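Printmaking in Badard: How a Shared Studio Keeps Artists Working
Final report, Visual Arts and Community, second year

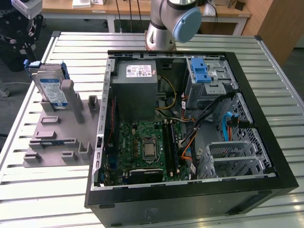

Lawal, which has printed at the Totent studio for ten years under that one name, told us in October that the press matters less than the drying racks. A painter can work in a kitchen, the reply went on, but 22 wet sheets need somewhere to lie flat overnight.

We chose Totent as our case study after reading the catalog of its last group show at the Millora gallery. The show had 324 prints, mostly linocuts and etchings, hung without glass. We visited the studio twice and looked through the sign-in books.

Members pay a monthly fee and book the press in blocks of two hours. Etching is done in the back room, where the acid bath is. Most members have other jobs, so evenings fill up first - mornings are often free.

Our second question was whether sharing a space makes the work look alike. We compared prints from the first and latest shows. Paper sizes have become more similar, probably due to bulk orders. Subjects have not. Older members still print street views of Badard, while newer ones prefer portraits and lettering.

We did not get to see the plate archive, which was being moved during both visits.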